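What is an ambassador, and what does it mean to expel one?

Countries need to talk to each other. They talk about trade, about travel, about people who have been arrested abroad, and sometimes about serious quarrels. The work of talking between countries is called diplomacy, and the people who do it as a job are called diplomats.

Who works in an embassy?

The most senior diplomat that one country sends to another is the ambassador. The ambassador works in a building called an embassy, which is normally in the capital city. A large country may also have smaller offices in other cities. These are called consulates.

An embassy has many kinds of staff. Some write reports about what is happening in the country where they live. Some help companies to buy and sell goods. Others look after travellers who have lost a passport, fallen ill or got into trouble with the police. A small embassy may have nine people in it. A large one may have several hundred.

Many people believe that an embassy is a piece of the foreign country's own land. This is a common mistake. The land still belongs to the host country, meaning the country where the embassy stands. What is special is that the host country's police may not go inside unless the ambassador agrees.

What is immunity?

Diplomats are protected by a rule called diplomatic immunity. A diplomat with full immunity cannot be arrested by the host country or put on trial in its courts. The rule is very old, but the modern version was written down in 1961 in an agreement called the Vienna Convention on Diplomatic Relations. Nearly every country in the world has signed up to it.

The reason for the rule is practical. If a government could lock up foreign diplomats whenever it was angry, no country would want to send any. Messages would stop, and quarrels would be harder to settle.

Immunity does not mean that diplomats are allowed to break the law. They are expected to obey it. If one of them is accused of a serious crime, the host country can ask the diplomat's own government to remove the immunity. This is called a waiver. The other government may say yes or no.

Food and formal dinners

A good deal of diplomacy is done at meals. Embassies give lunches and dinners so that people from different governments can meet and speak more freely than they would in an office. Guests are seated in an order set by their rank, and the cooks need to know in advance what each guest can and cannot eat. Dishes from the ambassador's own country are often served.

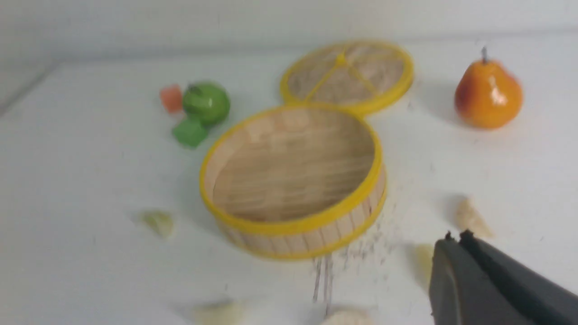 A bamboo steamer with its lid off.

What happens when countries fall out?

Governments have several ways to show that they are unhappy. They are listed here from mild to severe.

Summoning the ambassador. The host government calls the ambassador to its foreign ministry to hear a complaint. The visit may be short, but it is often reported in the news.

Recalling an ambassador. A country brings its own ambassador home for talks. The embassy stays open, and another diplomat runs it for the time being. That person is called a chargé d'affaires (say "shar-zhay da-fair").

Expelling diplomats. The host country tells one or more foreign diplomats to leave. The official term is persona non grata, which is Latin for "a person who is not welcome". The host country does not have to give a reason. The diplomats are usually given a fixed time to pack and go.

Breaking off relations. The two countries stop dealing with each other directly, and the embassies close. A third country may then agree to pass messages between them.

A made-up case

Suppose there are two countries, Starard and Kundance. Starard finds out that three diplomats from Kundance have been collecting secret information. It cannot put them in prison, as they have immunity, so it expels them.

Kundance says that the claim is false. The next day it expels three diplomats from Starard. Matching the number in this way is very common. It is known as a tit-for-tat expulsion.

Neither country has closed its embassy, so the two governments can still speak to each other – and in most real cases they do. New diplomats may be sent later, when tempers have cooled.

Words to know

Consulate: an office that helps citizens and businesses in a foreign city.
Envoy: a person sent to speak for a government, often on one subject only.
Host country: the country where a diplomat is living and working.
Treaty: a written agreement between countries.
Waiver: a decision to give up a right, such as immunity.

Written by Mounir Zerouali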